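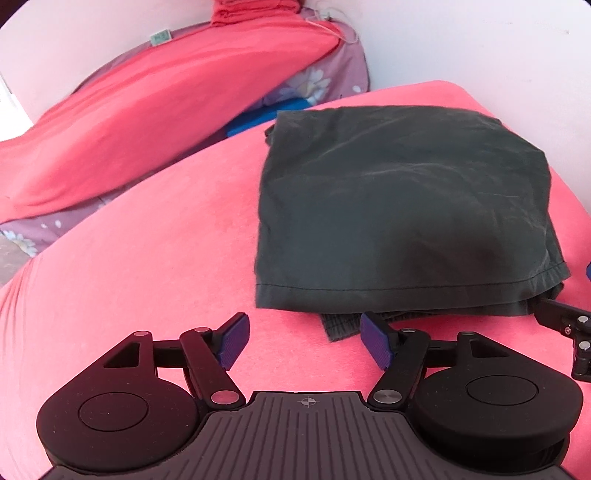 *Folded green garment on a pink fitted sheet.*

**Istalar court access project — progress to the end of June**

The Nuketen office answered 2597 calls this period, most of them on appeal deadlines and fee waivers. We trained 15 new intake workers. Two have since left, and we are hiring again.

The appeals guide went to print late — the state court changed its filing form in the spring and we had to redo a chapter. Flelludska delivered 800 copies on Friday. The Sundaram clinic has asked for 20 more than planned.

Spending is on budget except for printing. A revised printing line is attached for your approval.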